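Gellham shared office brings in clear-desk rule after lost items pile up

12 Sep 2020

People who rent desks at the Carvalho Building in Gellham will have to take their belongings with them at the end of each day, under a new rule that starts next week.

Zernby, the company that runs the shared office on the first two floors, said in a notice to members that over 230 items have been handed in at the front desk since February. Most were small things left on or under the desks, including phone chargers, reading glasses, notebooks, keys and computer mice. The list also included 79 wallets and card holders. All but a few of those went back to their owners.

The office has 112 desks. Until now, members could book the same desk for several days in a row and leave their things on it overnight. That will no longer be allowed on the open floor. Members who rent a private room are not affected and can keep using their rooms as before.

Zernby said the main reason for the change is cleaning. The desks are now wiped down every evening, and the cleaners have been told not to move personal items. A desk with papers or electronics on it is skipped. The company said this had left some desks uncleaned for most of a week during the summer, and that members who booked them afterward had complained.

Under the new rule, anything on an open-floor desk after 8 p.m. will be put in a clear bag, marked with the desk number and the date, and taken to the front desk. Bags will be kept for 14 days. After that, clothing and office supplies will be given to a charity shop in town. Wallets, bank cards, keys and ID will be handed to the Gellham police station the next working day if the owner can't be reached.

The front desk will try to match each bag to the person who booked the desk that day. Bookings are made through Hilance, the app that members already use to open the doors. The app will send a message when a bag has been stored, and the owner can pick it up any time the front desk is staffed, between 7:30 a.m. and 6 p.m. There is no charge for the first bag. A second one in the same month will cost $5.

Members collecting a wallet will be asked to describe it and say what is in it before it is handed over. Staff will check the name against a card inside. Someone else can collect on a member's behalf only if the member has sent a message through the app first.

To make up for the loss of overnight space on the desks, Zernby is adding lockers in the hallway behind the kitchen. They will be free for anyone with a monthly plan. Day-pass holders can use one until closing time. The lockers are big enough for a laptop, a keyboard and a bag, but not for a monitor. Members who bring their own monitor have been asked to talk to the front desk about a shelf in the storage room on the second floor.

Some members asked at a meeting last week whether the rule could start later in the day, as a few of them work well into the evening. The company agreed to leave desks alone while anyone is still sitting at them, but it kept the 8 p.m. time for the rest. It also agreed to drop an earlier plan to bag items left during lunch. Members going out for a meal or a meeting can leave their work where it is, though the notice advises them to take wallets and phones along.

The notice points out that the open floor is not watched during the day. Visitors come in with members, deliveries are brought up by the stairs, and the door to the second floor is often propped open in warm weather. Zernby said it had received no reports of theft this year. It is not responsible for items left on desks, and that part of the membership terms has not changed.

Members who think they may have left something in the building since February can ask to see the list at the front desk. It gives the type of item, the desk number where it was found and the date, but leaves out details such as color or brand so that owners can be asked about them. Unclaimed items from before this month will be held until the lockers are in place and then cleared out.

The first evening check will cover the window desks and the long tables on the first floor. The second floor follows three days later, once the new carpet by the stairs has been laid. Printed copies of the rule will be put up in the kitchen and beside both printers.

A wallet on one of the wooden desks. 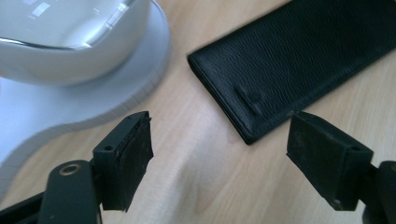
Front desk hours and contact

The front desk is on the ground floor, to the left of the main entrance. Questions about lost items can be sent through the Hilance app or asked in person. Locker requests open at 9 a.m. on the first day of the new rule.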